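# Setting a robot the shoe rack chore

People keep asking me whether machines can tidy the hallway yet, so I wrote up how I test it. Any two-armed bench setup will do. Mine's called Vitetetti (don't ask) and you'll want a low rack and a few pairs of shoes.

## 1. Start with slides

They're stiff, they've got no laces, and there's a big strap to aim for. Put a pair down flat on the table, near the rack.

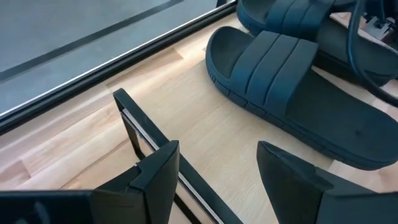

Can a robot pick up a shoe?

Most decent arms can manage one. Putting it down straight, next to its partner, is where the trouble starts.

## 2. Add more shoes and write the rule down

Decide which pairs go on top and which go underneath, then stick to it for every run. I changed my mind halfway through last time and had to bin a whole Friday – lesson learnt! 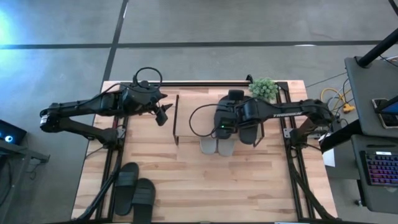 I also keep the rule short enough to say in one breath. If you can't explain it to a child, you won't get it across to two arms either.

## 3. Try the floor underneath

Going underneath is much harder than going on top, as the gripper has to come in low between the legs. Leave yourself plenty of time for this bit.
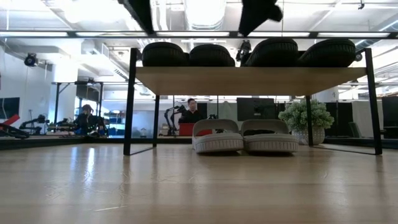 Would I buy one for my own hallway?

Not this year. I can do the lot in seconds with one foot.

## 4. Score the run

- Give 2 points for a pair placed neatly, toes the same way.
- Take one off if you had to step in.
- Look at the wrist view before you blame the arm.

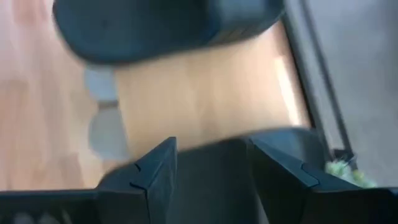
## 5. Do it all again

Nine runs is my minimum before I believe a score. Shuffle the pairs between runs and keep the rack where it is.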